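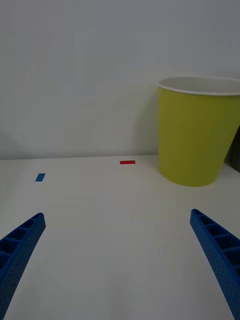
Page last changed: August (M. Lumenta)

4. Placing the table and marking the top

This section covers the Ornent table with the white matte top, standing with its long rear edge against a wall. For the free-standing arrangement, see Section 5. Assembly of the legs and rails must be complete (Section 3) before the top is marked.

4.1 Before you start

You need:
Spirit level
Steel rule, 300 mm or longer
Soft pencil
Eretti colored tape, 20 mm wide
Scissors
Lint-free cloth
Mild dish soap, diluted in water

Two people are required to move the table. One person can do the marking.

CAUTION: Do not drag the table by its top. Lift it by the side rails.

4.2 Placing the table

1. Check that the wall is clear of hooks, trunking and switch plates at tabletop height.
2. Lift the table into place and set the rear edge against the wall.
3. Check the contact along the full length of the rear edge. A gap of up to 2 mm at either end is acceptable. If the gap is larger, the wall is not straight; leave the table touching at its nearest point and do not force it.
4. Place the level on the top, parallel to the wall. Turn the leveling feet until the bubble is centered.
5. Turn the level through 90 degrees and repeat.
6. Press down on each front corner. If the table rocks, lower the foot on that corner until it takes the load, then repeat steps 4 and 5.
7. Tighten the lock nuts on all feet.

NOTE: On the Conwood top the rear edge is not sealed. Leave the factory strip in place when the table stands against a painted wall.

4.3 Cleaning the top

1. Wipe the whole top with the damp cloth and diluted soap.
2. Wipe again with clean water.
3. Dry the surface and wait 20 minutes before applying tape.

CAUTION: Do not use abrasive pads, melamine sponges or solvent cleaners. They polish the matte finish, and the resulting shiny patches cannot be removed.

4.4 Applying the position markers

The markers are small pieces of colored tape stuck directly to the tabletop. They show where items are to be set down. The standard layout uses two markers. Use a tape color that can be told apart from the top at arm's length. White and pale gray tape are not suitable.

1. Measure 160 mm from the wall toward the front of the table and make a light pencil tick. This is the position of the first marker.
2. From the first tick, measure 288 mm parallel to the wall and make a second tick.
3. Check the second tick against the wall. It must also be at 160 mm.
4. Cut two short pieces of tape with scissors. Torn ends lift sooner and give an unclear edge.
5. Lay the first piece with its center over the tick. Do not stretch it.
6. Press from the center outward with a fingertip until no air is visible under the tape.
7. Repeat for the second piece.
8. Remove any pencil that shows outside the tape with a soft white eraser.

NOTE: All distances in this section are measured to the center of the marker, not to its edge. Tables marked from the older Dmytriv sheet were measured to the edge and should be marked again.

Where a different spacing is agreed for a particular table, write it on the label under the front rail. Enter the distance from the wall first and the spacing second.

4.5 Checking the markers

Check the markers each Wednesday and after every wet cleaning.

Tape flat, edges down: no action.
Corner lifted: press down. If it lifts again, replace the piece.
Tape has shifted: remove it, clean the area and measure again from the wall. Do not measure from the other marker alone.
Table has been moved: repeat 4.2 in full, then check both distances.

4.6 Removing tape

1. Lift one corner with a fingernail or a plastic card.
2. Pull the tape back slowly, low and flat to the surface.
3. Remove any adhesive with the cloth and warm soapy water. Several passes may be needed.
4. Dry the area before applying new tape.

CAUTION: Do not use a metal blade on the top. Scratches in the matte finish are not covered by the warranty.

Faint outlines can remain where tape has been in place for a long time on a top exposed to direct sun. Moving the table out of the sun prevents further change but does not restore the area already affected.

Continue with Section 5 only if the table is to be used away from the wall. Otherwise go to Section 6, Lighting.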